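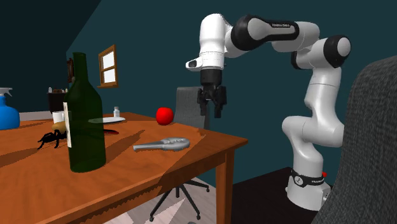 A red apple at the dining table.

# How to Dry Apples in a Plain Old Oven

Every August the tree behind our kitchen drops more apples than any household could reasonably eat, and after the pies and the sauce and the bags left on neighbors' porches, I start drying. You don't need a dehydrator for this (I had one, a Tromden, and it took up half the pantry until I gave it away). You need an oven, a couple of racks, and a day when you were planning to be home anyway.

I first wrote these steps down on 04/05/2025 for my sister, who kept calling me with her hands covered in lemon juice, and I've fussed with them a little ever since.

## What you'll need

- 2 pounds of firm apples, tart or sweet, whatever you like to eat
- A big bowl of cold water with a good squeeze of lemon in it
- A sharp knife, or a mandoline if you trust yourself with one
- Wire cooling racks set on baking sheets
- Cinnamon, if you're a cinnamon family

Soft apples will work, but they turn leathery on the outside while the middle stays gummy, and I'd save those for sauce. Our tree came from the old Amegashie orchard and the fruit is nice and crisp, with a skin so thin that I never peel it. Store apples sometimes have a waxy coat, so give those a scrub under warm water first.

## Slicing and soaking

Wash the apples, core them, and slice them into rings as thin as you can manage while keeping them all the same. The evenness matters more than the thinness! One fat slice will still be damp when its neighbors are ready, and then you're standing there picking through hot racks with your fingertips, which I have done more times than I'd like to say.

Drop the slices into the lemon water as you go and leave them ten minutes. Then lift them out, lay them on a clean dish towel, and pat them dry on both sides. If you want cinnamon, dust it on now, lightly. It gets stronger as the fruit shrinks.
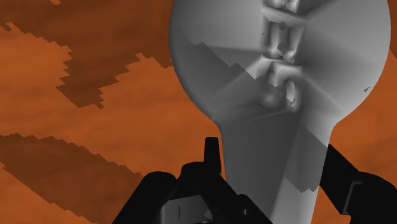

## Into the oven

1. Heat the oven to its lowest setting. Mine is an elderly Brendik that won't go under 218 degrees, and it does fine. If yours goes lower, use that and expect to wait longer.
2. Lay the rings on the racks in a single layer, close together but not overlapping.
3. Put the racks in and prop the door open an inch with a wooden spoon so the steam can get out. Keep small children and curious dogs out of the kitchen for this part.
4. After an hour, flip every slice and swap the top rack with the bottom one.
5. Start checking at the two-hour mark. Take a slice out, let it cool completely, and bend it. You want it to fold without any moisture beading up at the crease.

Thicker slices can easily need another hour or more, so don't panic if yours are slow.

## Storing them

Let everything cool right there on the racks, then pack the rings into glass jars, a little more than half full. I use Tedus jars with the wide mouths. Give them a shake once a day for a week. If you see fog on the inside of the glass, the apples go back in the oven for another half hour. If you see mold, toss that jar.

Keep the jars in a dark cupboard and try to finish them by spring. Ours have never lasted past Thanksgiving.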